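Re: [grippers] Clostetti fingers vs. the Stilleteo ones

On Oct 9:27 AM, Oleksandra Levchenko wrote:
> Has anyone run the Clostetti parallel jaws for more than an
> afternoon? We're on the Stilleteo pair and they're fine on
> cubes, but anything long swings like a gate when you grab it
> by the end. I'm wondering if it's the pads or our grip force.

Hi Oleksandra, hi all,

I've been living with this exact question, so you get the long answer (sorry!). I swapped in the Clostetti jaws this month and went straight to the long green block and the wooden bowl, which is our meanest easy task. I set the pick point near one end on purpose, because that's where the Stilleteo pads always let me down.
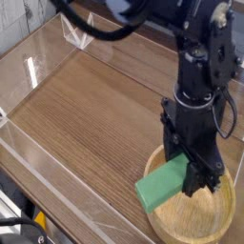 Oleksandra again, in a note she sent me off list: have you tried dropping the grip force before blaming the pads? On their arm the block twisted more when they squeezed harder, and she'd love to know if the Ghanem controller does the same.

Good call, and yes, I tried it. I started at 2000 on the force setting (controller units, don't ask me what they mean in newtons) and stepped down by 100 at a time. On the Stilleteo pads the twist got better until 1631 and then the block started sliding. The Clostetti pads were still holding at 1125, and I stopped there mostly to go get lunch. They're softer and a bit wider, so I think the block just has more to lean on.

What I haven't sorted out is the release. I want the low end of the block over the floor of the bowl before the fingers open, and the wrist angle matters way more than I expected — a small change and the block catches the rim.
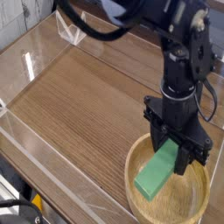
I've been nudging the wrist a little at a time and saving every pose in Dollen, and the file is a mess, but I'm happy to send it to anyone who wants it. One gripe about the Clostetti set: the mounting screws are a different length from the Stilleteo ones, so keep them in separate cups or you'll be swearing at the bench like I was.

Oleksandra, what pads are you on now, the smooth or the ribbed? And has anybody here tried both on the same arm?

We use cookies to improve the list archive. By continuing to browse you accept our cookie policy. Accept | Manage settings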